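In defence of the slow bus

I have been taking the 22 to work for six years now, and I'd like to say a few words for it before somebody in an office decides it should go. The 22 runs from Rustgate out past the allotments, round the back of the hospital, through Murkura (which used to be a village and is now mostly roundabouts) and into town. It takes ages. If you look it up on your phone, the phone will try quite hard to talk you out of it and put you on the express, which takes the bypass and stops twice.

The plan, as far as I can make it out from the consultation booklet, is to fold the 22 into the express and run what they call a "demand-led connector" for everybody left over. I have read that booklet twice, on the bus, and I still couldn't tell you where the connector goes. You book it, apparently. You go on an app the day before and say where you want to be, and then it lets you know.

Well, I don't know where I want to be the day before! Hardly anyone does. I know where I have to be at nine o'clock, and after that it depends on the weather and whether there's any bread in.

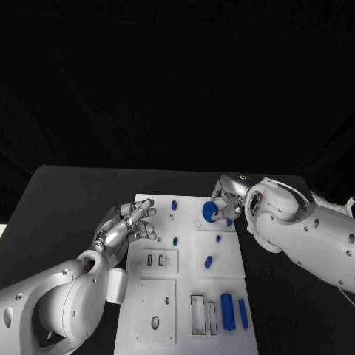 My trouble with the booklet starts on its first page, where it says the average passenger would save 11 minutes. I'm sure that's been worked out properly. I'd never dream of arguing with the sums. But I would like to know who this average passenger is, because I've never sat next to him. He gets on at one end and off at the other, he carries nothing, his knees are fine, and he has no interest in calling at the chemist on the way. The people I travel with get on outside the flats and off at the hospital, which is four stops, and the express doesn't do either of them.

And what would I do with my 11 minutes? I've given this some thought. I'd like to say I'd learn Portuguese, but I know myself, and I'd be at my desk 11 minutes sooner, deleting emails. On the bus I read. I got through the whole of a very long novel about a whaling family last January, a few pages at a time, and I doubt I'd have finished it anywhere else. At home there's always the washing-up looking at me.

There's a certain sort of person who hears this and says, ah, but you're lucky, you've got the time. Fair enough. I start at nine and nobody shouts at me if it's five past. If I were a nurse coming off nights I'd want the quickest thing on wheels, and I'd want it waiting with the engine running. I'm all for the express. Run more of them. What I can't see is why it has to eat the other one.

Money, they say, and it always is. The booklet has a nice table showing that the 22 carried 1,068 passengers in its survey week and the express carried 1,490, and the difference between those two figures is supposed to settle it. I looked at that table and thought the opposite. The express has a new shelter with a proper roof, its own lane, and a great big advert on the side of the swimming baths. The 22 has a pole. It has a pole with a timetable on it that went green with damp some time ago, so you can't read anything after midday. And it still got 1,068! If my cooking did that well with that little help I'd open a restaurant.

I should be fair about the 22's faults, of which there are plenty. It is cold in winter and like a greenhouse in summer. The heater under the third seat on the left has two settings, off and frying. It doesn't turn up as often as it should, and when it doesn't, there's no one to tell you so, and you stand at the pole inventing reasons. Two at once is a cliché but I've seen it happen more times than I've seen the inspector. Some drivers pull away before you've sat down, and I've ended up in a stranger's shopping more than once. 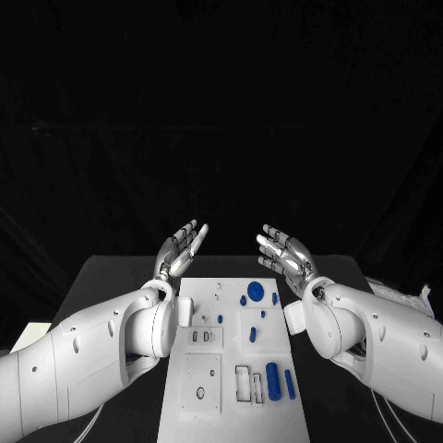

Those are all things you could mend, though, is my point. A clean timetable costs next to nothing. A bench would be lovely. You could put on one extra bus in the late afternoon, when the school run and the hospital shift change land on top of each other and everyone stands squashed up by the door pretending they've got room. The booklet doesn't cost any of that. It costs the connector in great detail, and it costs getting rid of the 22, and then it asks you to tick which of those you like best.

I do have a bit of history with this sort of thing. When I lived in Fogh we had a slow bus as well, a little one that went up the hill and sat at the top with its lights off for a while before coming down. They replaced it with a book-ahead service and everyone was very pleasant about it. The first few months it was grand, you got a minibus practically to yourself. Then the hours got shorter, and then you had to book two days ahead, and then my neighbour across the landing stopped going to her choir because she could get there but not back. It was still running, on paper, when I left. I'm told it still is. I never met anyone who used it by the end.

What went, when that bus went, was a lot of small journeys. Nobody books a small journey. You don't plan to go and look at the river, or take a cutting round to a friend, or go into town for a reel of thread and a sit down. You go because there's a bus at twenty past and you've got your coat on anyway. Ask people in a survey which trips they make and they'll write down work, doctor, shops, and they'll be telling you the truth, and they'll have left out half of what gets them out of the house.

I don't want to get soppy about strangers on buses. Most of us on the 22 don't talk. We nod, and we know each other's stops, and if someone's asleep when theirs comes up somebody will give the seat a kick. I missed a fortnight last year with my back, and when I got on again the man with the folding bicycle said "thought you'd bought a car" and went back to his paper. I was pleased about that all day, daft as it sounds.

So I've filled in the form. There's a box at the end for "any other comments", three lines long, and I wrote up the margin and round on to the back. I asked for the bench. I asked for a timetable that can be read. I asked whether whoever wrote the thing had ridden the 22 from one end to the other, with a bag, in the rain, and I said I'd happily sit with them if they fancied it — I'm generally upstairs when there's an upstairs, otherwise near the back.

Forms can be handed in at the library or posted in the box by the ticket machines, and there are paper copies in our kitchen next to the kettle for anyone who'd like one. You don't have to be a regular. You don't even have to agree with me, though I'd take it kindly. If you've only ever caught the 22 the once, by accident, meaning to get the other one, put that down too.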